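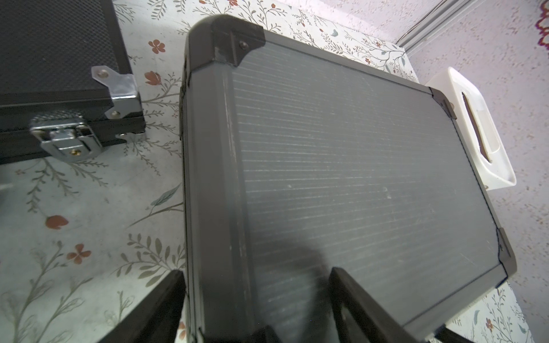 How to check over a second-hand hard case before you trust it with anything

Sellers love the word "flightcase". It gets stuck on anything with a metal edge and a latch, and the price goes up accordingly. I've bought enough of these at car boot sales to be wary of the word, and of the phrase "just needs a wipe" as well. What follows takes ten minutes on the kitchen table. Put a cloth down if you care about the table.

What you need

A damp cloth, a dry cloth, a small crosshead screwdriver, a torch, and a sheet of ordinary paper. You don't need the special restoring polish. I tried one called Trallent on an old Goletti case and could see no difference between the half I'd done and the half I hadn't.

1. Wipe it first

Dust hides dents. Wipe the panels with the damp cloth, and if they're ridged, go along the ridges or you'll just pack the dirt into the grooves. Scuffs on the face don't matter. Scratches along the frame don't matter much either, whatever the seller's discount implies. A bent frame does matter. Lay the case flat and press on opposite corners. If it rocks, try it somewhere else on the table before you blame the case.

2. Corners

Take hold of each corner cap and try to twist it. Plastic caps held with a rivet can't be tightened, so a loose one means drilling out and replacing. Metal brackets with screws are easier to live with. Nip the screws up by hand and stop when they bite. If one keeps turning, the hole has gone. People will tell you to put in a fatter screw. I've done that and split the panel, so now I pack the hole with a matchstick and wood glue, provided there's wood behind it.

3. Latches

Open and close each latch slowly, then do it again. You're feeling for the point where the lever goes over and pulls the lid down. If it flops shut with no resistance, it is holding nothing. Check the screws on the lower plate too, as that's the part that takes the strain. Shiny chrome tells you very little. The shiniest latch I own came off in my hand on a station platform.

4. The paper test

Shut the paper in the lid with a bit sticking out and pull. It should grip. Repeat on every side. Teresa Henriques, who sold me two Neso cases one Friday, thinks this is fussing, and one of her two let the paper straight out by the hinge.

5. The handle

Moulded handles usually go where they meet the body. Shine the torch into the slot and along both ends, looking for pale stress lines. Then load the case with books to what you really mean to carry, lift it an inch, and hold it there while you count to 20. Do this over something soft.

Is it worth repairing?

Shabani Mwakalinga says a good case is always worth saving. I don't agree. Screws and latches, yes – they're cheap. A cracked handle on a Koech, maybe, if you can find the part. A twisted frame, no. Use it for Christmas lights and keep it on a low shelf.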